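籠状容器の分離動作によるグリッパ比較試験の手順

適用範囲

本手順は、重ねて置かれた籠を一つずつ取り分ける作業を対象とし、複数のグリッパを同一条件で比較するための準備、実施および記録の方法を定めるものです。対象機種は、平行開閉型のKikelと、指先に柔軟部を備えたTustskaの二種とします。吸着式ハンドは、編み目のある容器では真空を保持できないため、本手順の対象に含めません。

アームの基本操作、非常停止の取扱いおよび安全教育については、別に定める作業者向け資料を参照してください。これらを修了していない者が単独で試験を行うことは認められません。

1. 準備するもの

・ロボットアーム本体および制御器
・比較対象のグリッパ各一式と取付けねじ
・手先カメラおよび接続ケーブル
・作業台の側方または上方に固定する観察用カメラ
・色の異なる角形の編み籠 二個
・記録ソフトウェアLostgate
・記録用紙(様式はSabbagh試験室の共有フォルダに保管)

籠は、縁が本体より太く仕上げられたものを選定します。縁の太さは把持の成否に大きく影響するため、試験の途中で別の籠に交換してはなりません。やむを得ず交換した場合は、それまでの結果と区別し、新しい試験番号を付与してください。

2. グリッパの取付けと確認

(1)制御器の電源を切り、手先フランジの接触面を乾いた布で拭きます。

(2)グリッパを取り付け、対角の順にねじを締めます。締付け後、手でゆすってがたつきがないことを確認します。

(3)手先カメラを固定し、ケーブルを接続します。ケーブルには手首の回転に必要な余長を持たせます。余長が不足すると、手首を回した際にコネクタへ荷重がかかります。一方、余長が過大な場合は籠の縁に触れることがあるため、低速で全動作範囲を一度通し、経路を確認してください。

(4)制御器の画面でグリッパの識別名を選択し、開閉を五回繰り返します。全開時と全閉時の指示値が毎回一致しない場合は、原点合わせをやり直します。

(5)指の開き幅の上限を設定します。籠の内側から縁をつかむ動作では、片方の指が籠の内側に、もう片方が外側に入るため、開き幅は縁の太さに余裕を加えた値とします。

3. 籠の配置

試験は、次の二つの配置について行います。

配置A(積み重ね):二個の籠を重ね、作業台の中央寄りに置きます。上の籠だけを持ち上げ、脇へ移すことを課題とします。

配置B(単独):籠を一個だけ中央に置き、長辺をアームの正面に対して斜めに向けます。籠の内側へ指を下ろし、縁または側壁を把持することを課題とします。もう一方の籠は、動作範囲の妨げとならない奥側に置いて差し支えありません。

いずれの配置でも籠の中は空とし、照明は試験の開始から終了まで変更しません。編み目の隙間を通る光は画像処理による縁の検出に影響するため、窓のある部屋では遮光を行ってください。 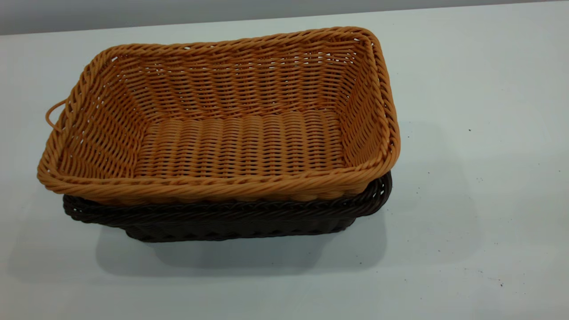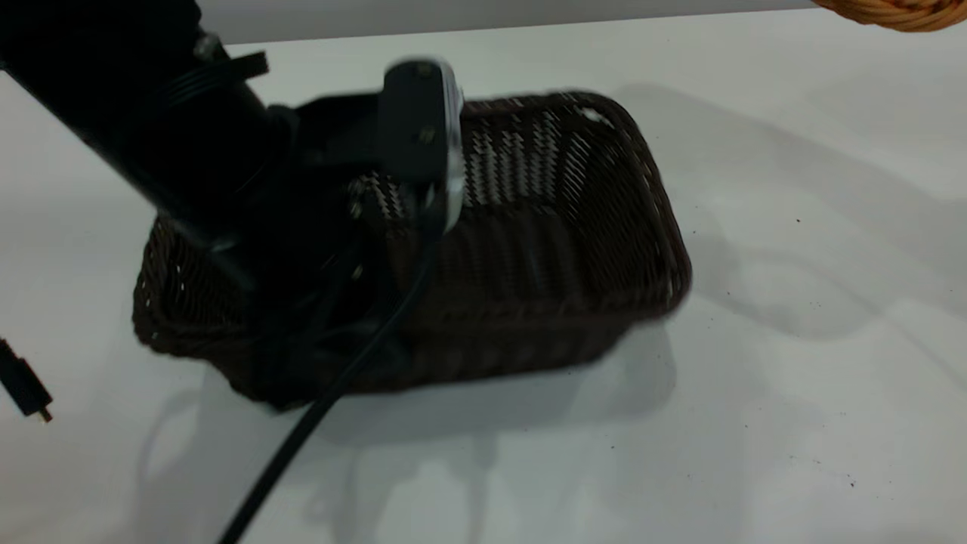 図1 積み重ねた二個の籠(1枚目)、および濃い茶色の籠の内側へ下降するグリッパ(2枚目)

4. 試験の実施

(1)Lostgateを起動し、グリッパの名称、配置の別および試験番号を入力します。名称の表記が統一されていないと集計時に別機種として扱われるため、一覧から選択してください。

(2)観察用カメラと手先カメラの映像が、いずれも表示されていることを確認します。片方のみで記録を開始した試行は無効とします。

(3)アームを待機位置へ移し、籠の上方まで中速で接近させます。縁の上方に達した時点で低速に切り替え、指先を下ろします。

(4)指を閉じ、把持力の指示値が安定するまで待ちます。安定前に上昇を始めると、滑りの原因が把持力の不足によるものか、位置のずれによるものかを判別できなくなります。

(5)籠を鉛直に持ち上げ、二秒間保持した後、所定の位置に下ろします。配置Aでは、上昇の途中で下の籠が追従していないかを必ず目視で確認します。

(6)籠を元の配置に戻し、次の試行へ移ります。一つのグリッパにつき、各配置で19回の試行を行います。

試行中に籠が作業台の外へ落下するおそれが生じた場合は、直ちに停止操作を行ってください。動作中の籠に手を添えることは禁止します。

5. 結果の判定

各試行の結果は、次の区分により記録します。

成功:対象の籠のみが持ち上がり、所定の位置に置かれたもの。
追従:下の籠が一緒に持ち上がったもの(配置Aのみ)。
滑落:把持後、保持が終わる前に籠が指から外れたもの。
未把持:指が縁または側壁をとらえなかったもの。
中断:停止操作、通信断その他の理由により完了しなかったもの。

追従が生じた後に下の籠が自然に外れ、上の籠が所定の位置に置かれた場合も、判定は「追従」とします。備考欄には外れた時点の高さを記入してください。

成功率の算出に当たっては、中断を分母から除きます。ただし、同一のグリッパで中断が三回以上発生したときは、その日の結果全体を保留とし、原因を調べたうえで再試験を行います。

6. 比較に当たっての留意事項

二種のグリッパは自重が異なるため、機種を切り替えた際は制御器の負荷設定を必ず更新してください。設定が古いままでは、接触の検出が早すぎる、または遅すぎることがあり、未把持の件数に偏りが生じます。

Kikelは縁を両側からはさむ動作に適していますが、縁の撚りに対して指の面が斜めに当たると、閉じる途中で籠が回ることがあります。Tustskaはこの傾向が小さい反面、配置Aでは柔軟部が二つの籠の縁の間に入り込み、追従を招くおそれがあります。接近角度は機種ごとに調整して構いませんが、調整後の値は記録用紙に記載し、以後の試行では変更しないでください。

7. 記録の保存

試験終了後、映像、関節角度および把持力の記録を一つのフォルダにまとめ、Lostgateの書出し機能により保存します。保存先の空き容量は、開始前に400 GB以上を確保しておきます。書出しが完了するまで、制御器の電源を切らないでください。

本手順に関する問合せおよび改訂の提案は、試験室の担当者カシミロ・ビダル(Casimiro Vidal、内線226)が受け付けます。次回の改訂は9月を予定しています。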